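Störungsprotokoll Textilreinigung Dronden, Abteilung Wäscheannahme
Vorgang 258
Gemeldet durch: Anneli Miettinen, Annahme
Bearbeitung: Gebhard Moser, Betriebssoftware
Status: in Beobachtung

Meldung vom 30. Mai 2002
Beim Abschluss der Tagesliste bricht das Programm Grolero mit der Meldung »Postennummer bereits vergeben« ab. Betroffen sind 73 Posten des Kunden Lawal. Die Etiketten lassen sich drucken, die Lieferscheine jedoch nicht.

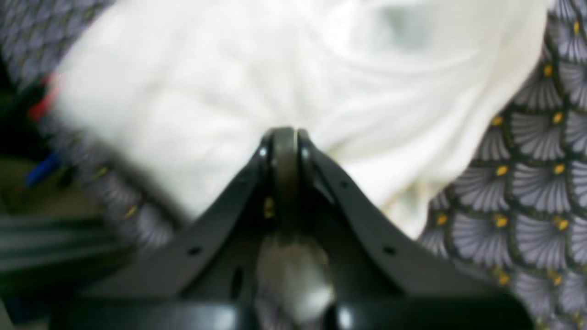 Anlage 1: Greifer am Stoff

Erste Prüfung (Moser)
Der Nummernkreis der Annahme endet bei 1000 und beginnt danach wieder bei 1. Nicht abgeschlossene Posten werden dabei nicht übersprungen. Der Fehler ist am Testplatz nachvollziehbar. Ein Neustart des Druckdienstes blieb ohne Wirkung.

Maßnahme
Die doppelten Nummern wurden gesperrt und die Posten unter dem Präfix L neu angelegt. Frau Miettinen wird gebeten, bis auf Weiteres keine Sammelbuchung vorzunehmen - Einzelbuchungen sind zulässig.
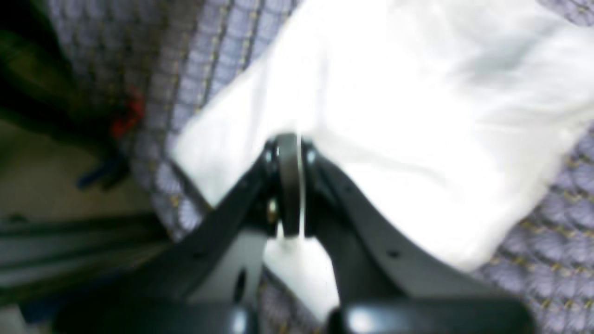
Die Lieferscheine wurden im Anschluss vollständig gedruckt und an Frau Tijani (Versand) übergeben. Zwei Scheine trugen noch die alte Nummer und wurden von Hand berichtigt.

Rückfrage Versand (Hadiza Tijani)
Gilt das Präfix auch für Retouren?

Antwort (Moser)
Nein. Retouren behalten die ursprüngliche Nummer, auch bei Teillieferung.

Offen
Erweiterung des Nummernkreises durch den Hersteller Dremura, zugesagt für Oktober. Bis dahin ist der Zählerstand vor jedem Tagesabschluss zu prüfen und ab 300 offenen Posten die Betriebssoftware zu verständigen.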